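March, 6:40 a.m.

Read the revised room data sheets for the Durham outpatient clinic before the phones started. Exam rooms are holding at 98 net square feet, which is tight with the sink where the plumbing riser wants it. The door swing clears the exam table by a hand's width on the plan. I don't trust that number until the table model is final. Sent a note asking for the submittal and marked the sheet "hold."

The infusion bay is in better shape. Moving the nurse station 4 feet east gives a straight sightline to every chair except the last one by the window. Options are a convex mirror, a lower partition, or dropping the chair. Facilities prefers the partition. So do I, provided the headwall gases stay on the fixed wall and don't get chased into millwork.

## Soiled and clean flow

Walked the linen route on paper again. Soiled leaves the bays by the north corridor, clean comes up the service elevator, and they still cross at the elevator lobby. The original plan had two lobbies. One was lost when the electrical room grew, and the drawing was never rechecked for crossings. Three ways out:

- Time separation. Cheap, depends on the shift keeping to it.
- A second door out of soiled holding to the dock. Costs one parking stall and a structural opening.
- Shift clean storage to the other side of the elevator. Loses a closet that Environmental Services has already claimed twice.

I wrote up the second as the recommendation and priced the third as an alternate. The opening lands between columns, so the lintel is ordinary.

Folding and sorting stays in the clean room. The counter is drawn at 34 inches, and I want one section adjustable. Depth matters more than length for flat goods, and the current drawing has it the other way around.
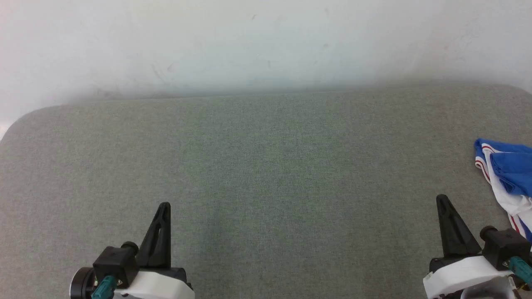 ## Finishes and loose ends

Zellier sent the replacement wall protection samples. Color is fine. The corner guard profile is thicker than the one in the spec, and it eats into the corridor clear width at the two pinch points. Asked for the thinner one.

Ciltell's nurse call quote came in under number 2434 with the pull cords in the staff toilets left out. Sent back for correction.

Ruawai, the rural site, is a separate headache. The generator pad is on fill, and the geotechnical report covers the old footprint only. No answer yet on a new boring.

Left at 5:15. Still to do: door hardware schedule, med room lighting, reply on the parking stall — after the dock drawing is updated.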